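Wholesale minimums – what do you ask for?

Started by tinpress, June 25, 2025

tinpress
I make enamelled hooks and drawer knobs and I've had my first proper enquiry from a shop. They want to know my opening order minimum and I don't have one. I was going to say £300 and leave it there. Does that sound right for small homeware?

marlhouse
£300 is fine for an opening order. I'd drop it for reorders or they won't bother topping up when they sell out of one colour. Mine is half the opening figure.

kettle_and_twine
I'd go by pieces, not money. Packs of five per design, any mix. Shops understand packs and it saves me splitting a box to send two of something. I stopped using a money minimum after December because I kept getting baskets padded out with one of everything.

marlhouse
Packs are all right if your prices are close together. Tinpress has knobs at a few pounds and hook rails at a lot more. Five rails is a big ask for a small shop.

tinpress
Rails are £24 wholesale, so yes, five of those is £120 on one design. Could I do packs for the knobs and singles for the rails?

kettle_and_twine
You could. Put it on the line sheet though, next to each item. Mine used to be in the terms at the back and people missed it.

oldstockroom
I buy for a shop, so from the other side: £300 wouldn't put me off. What does is carriage added afterwards. Skoketti charge £790 for an opening order and I still buy from them as delivery is included and they swap slow colours once. Petkov ask for less, but I've had two invoices from them that didn't match the quote.

marlhouse
I don't agree with swaps for a one-person business. You end up with returned stock in tatty packaging.

oldstockroom
Once only, unopened, within the season. It got a £1525 order out of me that I'd otherwise have halved. 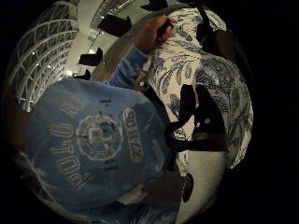 Filed under: Trade and wholesale

tinpress
I'll leave swaps for now. £300 opening, £150 after that, knobs in fives, rails as singles. Delivery I need to work out, the rails are heavy.

kettle_and_twine
Weigh a packed box before you quote. I use the Prarkau double-wall ones and the cardboard alone pushes me up a band.

tinpress
Will do. Line sheet goes to the shop tonight.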